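## Can a machine do the tidying yet?

**covside_dan** -- 7:40 pm

Simple question for people who work near this stuff. My mum is 81 and her hands are bad. She can cook sitting down but she can't bend to pick things up, and she can't get the dishes out of the bottom of the sink. Is there anything you can buy that picks up odds and ends off a floor or out of a tub? I don't mean a robot vacuum. She has one and it eats socks.

**D_Janevski** -- 7:58 pm

Short answer, no. Not for a house.

I do maintenance at a packing shed in Ellbridge. We have two arms on the line and they're good at cartons, same size every time. Put a bag of mandarins in front of them and somebody has to walk over. Your mum's sink is all mandarins.

**skalau** -- 8:15 pm

Disagree with Danica a bit. That's an old line and it was set up for cartons. The newer work is all mixed bins, where the arm gets a tub of unrelated stuff and has to sort out what to grab. A few years ago they'd only take boxes. Now they'll have a go at soft things and odd shapes.

**D_Janevski** -- 8:22 pm

"Have a go" is carrying a lot of weight there. How many goes?

**skalau** -- 8:41 pm

Fair. The best figures I've seen first hand were from a trial at Karpenko, where my sister-in-law Loubna Bouzid was on the floor. 597 clean picks before somebody had to reach in. That was parts and bagged hardware, no kitchen gear.

**beca_i** -- 9:03 pm

Occupational therapist here. For the original poster: get a long-handled reacher with a rotating head, the ones with rubber cups and not the bare plastic jaws. Should be $25 or so at a mobility shop. Also a raised rack in the sink so nothing sits on the bottom. I've set up plenty of kitchens that way and it does most of what you're describing.

On the robot side I'd want to know what it does with a wet knife before it went anywhere near a client.

**covside_dan** -- 9:10 pm

Thanks Beca, hadn't thought of the rack. She has a reacher but it's the bare jaw kind and she hates it.

Still curious about the rest. What trips them up? A dish brush doesn't seem hard to me.

**ghizlane_ab** -- 9:34 pm

A brush is middling. You've got a handle that changes width along its length and a head full of bristles, so where you grab it matters. If it's lying nearly flat there's not much to get under. Things I'd worry about, easiest to hardest:

1. A small block. Flat sides, stands up by itself, any gripper will take it. If it's hard up against a wall you lose the room for one finger -- still doable.
2. Anything with a round head and a thin flat handle. Grab the ball and it can roll. Grab the handle and you might be scraping the floor of the bin.
3. Clear plastic. Cameras see reflections and whatever is behind it, so the arm is partly guessing where the surface is. A ring shape in crinkly wrap is about as bad as it gets. Compare the yellow block with the clear item under it, then look at how many reflections are on the gripper itself.
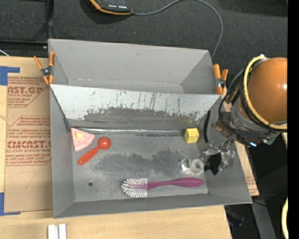 4. Corners. People forget this one. The pink wedge would be easy in the middle of the floor and it's a nuisance tucked up in the corner, with metal on two sides.
5. Scratched or blotchy metal underneath. Dark patches and scuffs can look like objects to a camera, and a shiny strip along a seam doesn't help.

**D_Janevski** -- 9:52 pm

Good list, and it's more or less my point. That's five things in a bin with a decent wall around it and nobody's tea towel on top.

**skalau** -- 10:05 pm

And a few years back nobody would have put a dish brush in with clear plastic at all. I'm not saying buy one. I'm saying "no" on its own is too strong.

**D_Janevski** -- 10:09 pm

He asked if there's anything you can buy. So it's no. Happy to argue about five years from now in another thread.

**nawal_z** -- 10:31 pm

Price is the other half. I was quoted $2,000 a month to lease an arm for my laundry business, before the gripper, and it wouldn't fold. I pay a person and she also answers the phone.

**beca_i** -- 10:44 pm

Dan, if you send me the height of her sink I can tell you which rack will fit. Measure from the floor to the rim, and then the depth of the bowl.

**covside_dan** -- 10:50 pm

Will measure it in the morning and message you. Cheers all.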